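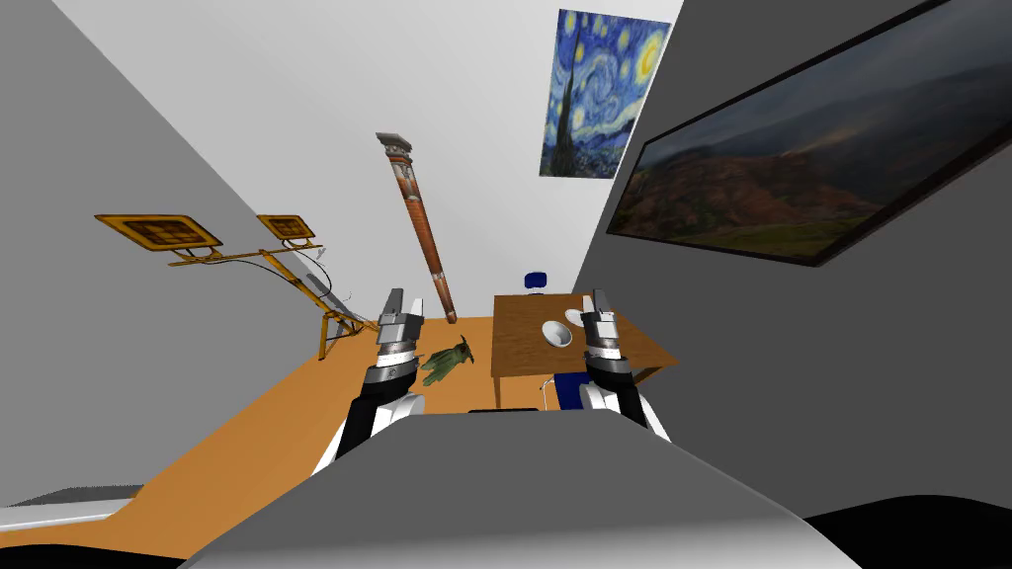
The Starry Night on a pale wall, orange floor below.

Feeding the baby, and everyone who has a view on it
By Mali Gronow

Day four. Sofa. One breast out, other one leaking into a muslin, my mother-in-law in the doorway asking if he's "getting enough". Enough what? Milk, presumably. Attention, he was getting plenty.

I'd planned to breastfeed. Most people I know planned to. You go to the class, you hold the doll, you nod. The woman running ours had a knitted boob and a very calm voice and said it might take a few days to click. Fine, I thought. I can do a few days.

It did not click. It clamped. By the end of the first week I was counting down through every latch with my toes curled, and he'd lost more weight than anyone liked. The midwife was lovely about it. She wrote things down. She used the phrase "top up", which I had been led to believe was the beginning of the end.

So we topped up. My husband went to Rowlands at ten to nine at night and came back with a carton, a sterliser and a packet of crisps. Baby drank the lot. Slept. I cried over the crisps.

And then the language started. Have you noticed the language? "Still feeding him yourself?" a neighbour asked, over the bins. Well, yes. It's me holding the bottle. I didn't hire anyone. "Giving up" is another one, as if it was smoking. And "just formula", which is how I said it myself for weeks, in a small voice, to health visitors who hadn't asked.

My sister had the opposite. She breastfed for 14 months and got the looks from the other side. In cafes, mostly. On a train once, a man moved seats with a great deal of sighing. At about the one-year mark her own friends began asking when she was going to stop, and was it for him or for her. For the record she found it easy and liked it, and learned to keep that to herself at baby group, where it went down like a brag about house prices.

I put a question out to readers on this back before Christmas. Fourteen of you wrote back at proper length. A lot of it typed at night, by the look of it.

One mum in Prakness pumped for seven months. Never latched, not once, so she pumped, on a rented Merkex that sounded like a donkey on the stairs. Breast milk in a bottle. She got told off by a stranger for using formula and praised by another for "doing it properly", same week, same bottle. She says she answered neither. Too tired.

Another wrote that she never wanted to breastfeed. Not couldn't. Didn't want to. She'd made up a medical reason and told it so often she half believed it. I read that one twice. I know that lie, I had a version of it ready in my coat pocket for a month.

Dads wrote as well, three of them. One did every night bottle from ten until the first alarm and says it's the best thing he's done. He was also asked at work if he was "babysitting". Different article, that. I'll get to it.

There's real help out there and I don't want to be sniffy about it. If it hurts and you want to carry on, ask early and then ask again, your midwife or health visitor will know who's local. Ours had a drop-in on a Tuesday over the Cletine, plastic chairs, weak squash, a woman who looked at my son's tongue for five seconds and knew more than I'd found in 11 nights of scrolling. Too late for us as it happened. I'd have liked to know about her sooner. I'd also have liked someone to say, before he was born, that bottles were a thing I could pick, with instructions on the side of the tub and no forms to sign.

We did both for a bit. Morning feed from me, the rest from the tub. Nobody at the class had mentioned both! It was rather nice. Him warm and half asleep, no pressure on either of us as there was a bottle coming at 10 anyway. Then one morning in February he wasn't bothered, and I wasn't either, and that was the last one. I didn't mark it. I think I put a wash on.

He's seven now. Lives on plain pasta and the ends of cucumbers. At the school gate I couldn't tell you who had what out of which, and no one has ever asked me there, not even the ones who ask everything. My mother-in-law is still in the doorway, mind. Wants to know if he's getting enough iron.

Your letters on going back to work are next, so keep them coming, short ones too. I read them all, usually in the car.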